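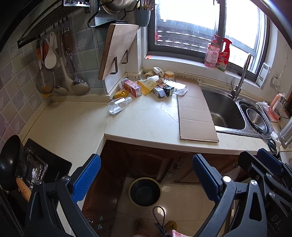 台所の片付けを機械に任せられる日はもう来ているのか、どなたか現実的なところを教えてください。共働きで、夕食後の片付けが毎晩の外交問題になっています。床はロボット掃除機、皿は食洗機でいいとして、残るのがカウンターの上です。隅に寄せ集まった紙パックや袋、横倒しのペットボトル、シンクのほうまで広げた段ボール、コンロには中華鍋。どれも五秒で片付くはずのものなのに、五秒で片付いたためしがありません。1月に職場の同僚から「もう家事ロボットの時代ですよ」と言われ、それ以来、布巾を持つたびにその言葉を思い出して腹が立ちます。予算は、夢を見てよい程度にはあります。賃貸なので壁に穴を開けるものは不可です。
投稿者:流しの前の人
2025年2月12日

もう売ってますよ。動画で見ました。シャツもたたむし卵も割るらしいです。検索すればすぐ出ます。あと数年で全部やってくれるんじゃないですか。うちは食洗機もないので羨ましいです。
投稿者:kome_to_miso

金属加工の小さな工場で自動化の担当をしています。家庭用は専門外ですが、「機械に何を頼むと揉めるか」なら詳しいので書きます。

うちではMorkaというアームを一台使っています。仕事は、トレーに並んだ同じ形の部品をつかみ、検査台に置くこと。一日に1000個、文句も言わずに置きます。ところが、トレーに部品ではなく作業手袋が一枚落ちていると、そこで止まります。手袋は毎回形が違うからです。人間なら見もせずによけるものを、アームは丁寧に悩み、ランプを赤くして私を呼びます。

その目でお宅のカウンターを拝見すると、なかなかの難敵ぞろいです。くしゃっとした透明な袋は、カメラには見えにくく、つかめば形が変わります。寝かせた紙パックは、空なのか中身が入っているのかで持つ力が違う。はさみの横の白い布は、輪郭というものを守る気がありません。奥の隅に立ててあるまな板くらいなら、場所が決まっているぶん、まだ話が通じそうです。

それより厄介なのが判断のほうです。紙コップは捨てるのか、まだ使うのか。黄色い箱は棚に戻すのか、明日の朝使うから出してあるのか。これはご家族に聞いても意見が割れるでしょう。割れる問題を機械に渡すと、たいてい一番恨まれる答えを選びます。

動画については、同じ作業を何回やって何回できたのかが書いてあるかどうかを見てください。以前、Corkportの展示会でNursideという試作機がコップを棚に戻すのを見ました。担当者に聞くと、会場に来てから600回やって成功は67パーセントとのこと。正直な会社だと感心しましたが、三回に一回しくじる人に自宅の湯のみは預けません。速さも、一個戻す間にこちらはコーヒーを飲み終えるくらいでした。

というわけで、今買って役に立つのは、食洗機や掃除機のように用途を絞った機械です。腕のついた何でも屋は、見る分には楽しいですが、まだ見守る人が要ります。見守る人がいるなら、その人が片付けたほうが早い。

金をかけずに自動化に近づく方法としては、物の住所を決めることをお勧めします。工場でも、アームを入れる前の準備の大半はこれでした。うちの場合、置き場所を決めただけで探し物が減り、工場長が「ならアームは要らないのでは」と言い出して、稟議が危うくなりました。
投稿者:Ita Rafferty

上の方の「判断」の話に賛成です。うちは夫が分別係で、精度は試作機以下です。ただ給料は要りません。

一つだけ補足すると、カウンターに仮置き用のかごを一つ置き、寝る前に中身を空にする決まりにしたら、だいぶましになりました。迷う物は全部そこへ。翌朝まで残っていたら、入れた人が片付けます。誰が入れたかで揉めるので、完全な解決ではありません。

段ボールは、その日のうちに縛って玄関へ出すのがいいです。台所に置くと、だんだん家具になります。
投稿者:Keogh

皆さんありがとうございます。一番目の方の動画は見ました。卵は確かに割れていましたが、殻を片付けるところの手前で終わっていました。そこが見たかったのですが。かごは今週末に買います。同僚には67パーセントの話をしておきます。
投稿者:流しの前の人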